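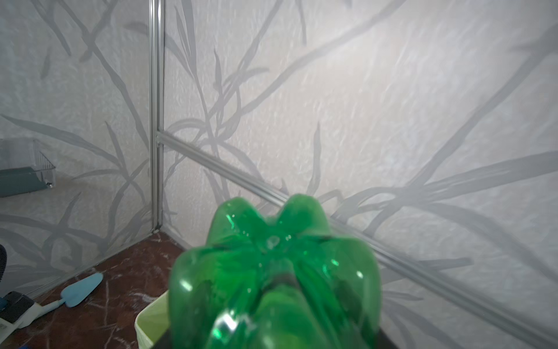 Sidra trouve que j'ai tort de mettre tout le vert ensemble, et elle me l'a redit ce matin avant même d'avoir posé son manteau : selon elle, une bouteille vert émeraude et une bouteille vert d'eau ne donnent pas du tout la même matière une fois fondues, et on se retrouve avec des plaques couleur d'étang. Elle n'a pas complètement tort (j'ai encore la plaque de la semaine dernière sur l'étagère, et elle est bien d'étang, il faut l'avouer).

**Dimanche, 9 h 40, atelier de Flemetden**

Je reprends donc le tri, en gardant cette fois l'émeraude translucide à part. Les fonds à cinq lobes me plaisent toujours autant, je ne m'en lasse pas, avec leur petit creux au centre qui accroche la lumière. On dirait des fleurs, et Fouzia voudrait qu'on les garde entiers pour les suspensions de la bibliothèque de Lornside au lieu de tout passer à la découpe. Je lui ai promis d'essayer sur un petit lot.

Pesée du matin :

- vert émeraude, sans bouchon ni étiquette : 2938 g
- vert pâle : 205 g, à mettre de côté pour plus tard
- crème et jaune pâle : pas pesé, je ne sais pas encore de quel plastique il s'agit

Pour ce dernier, prière à tous de ne rien glisser dans le bac vert tant qu'on n'a pas lu le sigle sous chaque pot. Un pot de polypropylène au milieu du PET, et c'est la fournée entière qui part en grumeaux, Sidra s'en souvient encore mieux que moi !

**11 h 15**

Premiers essais de coupe. J'ai tracé au feutre à 80 mm du bas, tout autour, en faisant tourner la bouteille contre une cale. La lame passe très bien dans le corps mais peine dès qu'on s'approche du fond, là où le plastique s'épaissit et où le vert devient plus sombre. À 74 mm, c'était déjà moins joli, le bord gondole un peu. Je reste donc sur 80 pour la série et je note la cale avec du ruban de masquage, pour ne pas avoir à tout remesurer la prochaine fois.

Les chutes du haut vont dans le sac Akmont, bien rincées et bien égouttées, s'il vous plaît. J'ai encore trouvé un fond de sirop ce matin, et mes manches s'en souviennent.

**14 h**

Fouzia a passé un bord au papier de verre fin, à l'eau, pendant que je préparais le café. Le résultat est très doux sous le doigt, seulement un peu voilé, et elle préfère comme ça. Moi j'aime mieux le bord brillant, on demandera à Lornside de choisir.

Reste à voir comment percer le creux central pour passer le fil. J'ai deux idées : le petit foret à bois, lentement, avec un bouchon de liège dessous, ou bien une aiguille chauffée, fenêtre ouverte. Je commencerai par le foret, mais sur une bouteille déjà rayée.

À racheter : ruban de masquage, papier de verre fin. Et rendre la pince coupante à Magnusson, qui la réclame depuis le mois d'août.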